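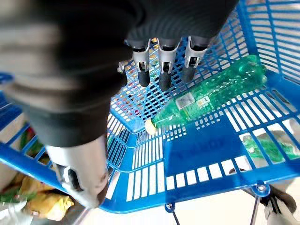 Petronella Botha wrote to me after the Buston version of this talk to say that I'd been unfair to loyalty cards, and that she saves real money with hers every week. Start with her letter. Read the middle paragraph out loud, slowly. She may be right. I don't think she can know it, and neither can I, which gives us the next half hour.

Opening question to the room: who has a store card on them? Hands up. Who could say what a can of tomatoes cost in December? Leave the silence alone.

What "savings" means on a receipt
The receipt says you saved something. Compared to what? Compared to the shelf price without the card. Who sets the shelf price without the card? Same people who print the receipt. Pause here, it takes a second to land.
Use the Galberg coffee. Card price on the tag, "regular" price next to it in smaller type. I asked the store how long the regular price had been charged to anybody. I was sent to a web form. Still waiting.
Don't say it's a scam. I said that in Jakstead and spent the whole Q&A defending one word. Say: the number isn't checkable by the person holding the receipt.

The points
500 points sounds like a lot. At Galberg, 500 points gets you 50 cents off. Say the first number loudly and the second one normally.
Points also expire. Skip the story about my aunt's airline miles unless we're running short.

The survey
Slide with the big 95 percent on it. The claim is that 95 percent of members are "satisfied with their savings." 527 people answered, all of them members, all reached through the app. People who quit in disgust weren't asked. Neither was anyone who shops across the street because it's cheaper there. Also, "satisfied" was the middle box. Have the form ready in case someone doubts that, since I doubted it too. 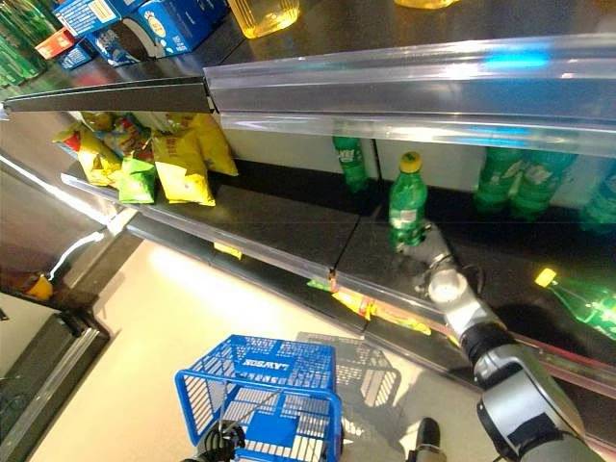 But I only buy what's on my list anyway, so what do I lose by swiping the card? That came from Nuria Sotomayor at the Vallejo evening, and it's the best objection I get. Don't brush it off.
Fair answer: possibly nothing, on that trip. If the list really is fixed, take the discount. I do. (Admit this. They'll have seen the card on my key ring.)
Longer answer: keep the receipts for a month and write down what wasn't on the list. I was sure mine was fixed. There was a lot of cheese.
Then the data part, briefly. I don't know what a grocery list is worth to whoever buys it. People who give a confident dollar figure usually have something to sell. Move on.

What would change my mind
A price history on the shelf tag or online, going back a year. A survey that includes people who left. One ordinary basket priced at two stores by someone who isn't paid by either.
I've asked for the first one twice.

Close
Back to Petronella's letter, last line, where she invites me to go shopping with her on Thursday. I've said yes. I'm bringing a notebook.
Questions. Repeat each one into the mic, the back row can't hear.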